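When I get Abelardo Taipe on the phone he's eating lunch, and he wants me to know it's a sandwich and no robot was involved. "Too soon," he says, and laughs. He runs the kitchen rig at Zonetier, the small outfit in Ditstead that's teaching an arm to put groceries away, and in August he had the kind of afternoon I'd been dying to ask him about.

The short version: the arm didn't let go. It was on run 139 of the day, picking up a vegetable and setting it on a plate, when the gripper stayed shut and the arm went right on to the next move. It swung toward the sink and stopped only when Jhair Yupanqui hit the red button.

"Jhair was maybe an arm's length away," Taipe tells me. "He wasn't hurt. He was mad, though, and he was right to be mad!"

So what was it? A release signal that got lost, he says, and software that never checked. The program sent "open," waited 400 milliseconds and assumed the job was done. They'd had 2 stuck grips that same week (small ones, easy to shrug off) and had written them down as bad luck.

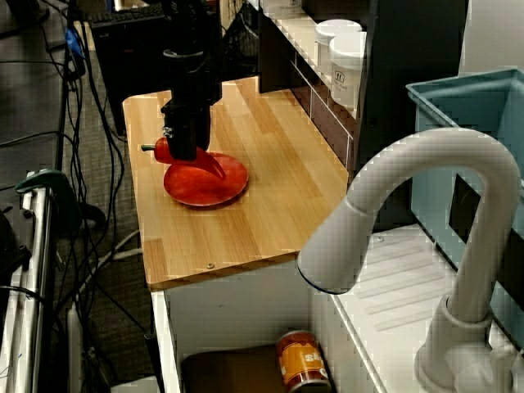
I asked what changed, and he got going so fast I could hardly type. The arm now has to confirm the gripper is open before it moves an inch. If it doesn't hear back, it freezes and waits for a person. Everyone stays behind a line of tape while it's powered, and it took four days of slow-speed runs before Yupanqui would sign off on going back to normal.

"I hated those four days," Taipe says. "Jhair loved them. He'd like to do it all at that speed."

They still do the checks every morning at 8, before coffee.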